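Triseder Publishes Planning Guide and Opens Order Book for Bench Handling Cells

PRESS RELEASE
19/10/2023
For immediate release

Triseder, a supplier of bench-mounted handling equipment for packing rooms and small laboratories, has published a planning guide for sites preparing a first or second equipment budget. The guide is issued together with the order book for the Prallness cell, a single-arm unit with a two-finger gripper and a wrist camera. Orders placed before the book closes will be scheduled for delivery from June.

The guide was written by Birthe Juhl, applications manager at Triseder, and Irfan Gondal, who heads the company's installation group. It covers bench survey, part selection, spare parts, training hours and the split between capital and operating cost. It does not cover conveyor-fed lines or palletizing.

According to Juhl, most requests for quotation reach the company with an arm already selected and no information on the bench it will serve. "We receive a reach figure and a payload figure," Juhl said. "We do not receive the height of the containers, the finish of the table or the position of the nearest window. Those items decide the gripper and the lighting, and the gripper and the lighting decide a good part of the price."

The guide therefore places the bench survey ahead of any equipment selection. Sites are asked to record the working surface, container dimensions, wall thickness of open containers, and the clearance between neighboring items. The survey form runs to 8 pages and can be completed by site staff without a Triseder engineer present.
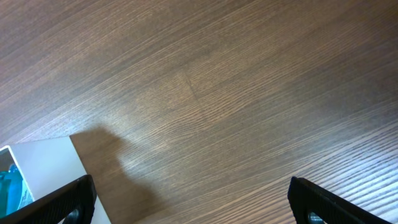
Surface finish has its own section in the guide, and its own line in the budget template. A camera at the wrist works close to the bench, and a reflective top changes what it receives as the arm moves. On a wood-grain top with a slight gloss, the streaks between and beside the fingers can turn almost white where the light reflects, while the area next to a white box falls into soft shadow. A translucent blue item in an open compartment adds a further variable, with deep teal and light aqua present in the same part. Triseder advises buyers to price a matte bench cover and a diffused lamp before they price a higher-grade camera. The template carries both as optional lines under site preparation.

Finger selection is treated separately. The guide lists seven finger profiles, of which two are kept in stock and five are made to order. Parts that sit close to a compartment wall require clearance on both sides for the fingers, and the guide gives a method for measuring it with a standard caliper. Where clearance is insufficient, the recommended order of action is to change the container, then the finger, then the approach angle.

The second half of the guide deals with cost. The Prallness starter kit, which consists of two pairs of stock fingers, mounting hardware, a bench cover and one lamp, is listed at $2,420. The arm, controller and camera are quoted per site. Triseder asks buyers to hold training as a separate line and to enter 96 staff hours for the first cell, spread over the commissioning period. Hours for a second cell at the same site should be entered after the first has been accepted.

"Training hours are usually placed under maintenance and then cut with maintenance," said Gondal. "The template locks them to commissioning. A buyer can still change the figure, but the change appears on the summary page."

The guide was reviewed before publication by Tahira Rajput, purchasing lead at the contract packing firm Ansari, and Sarla Grewal, laboratory operations manager at Inlow. Comments from both reviewers led to changes in the spare parts schedule, which now separates wear items from items held against damage. Finger pads, cable covers and lamp diffusers are classed as wear items. Fingers and camera windows are classed as damage items and may be shared between cells at one site.

"We budget by site and not by cell, so the shared items matter to us," said Rajput.

The planning guide, survey form and budget template are available from Triseder on request at no charge. Completed survey forms submitted with an order will be reviewed before a quotation is issued.

Press contact: Rafia Lashari, Communications, Triseder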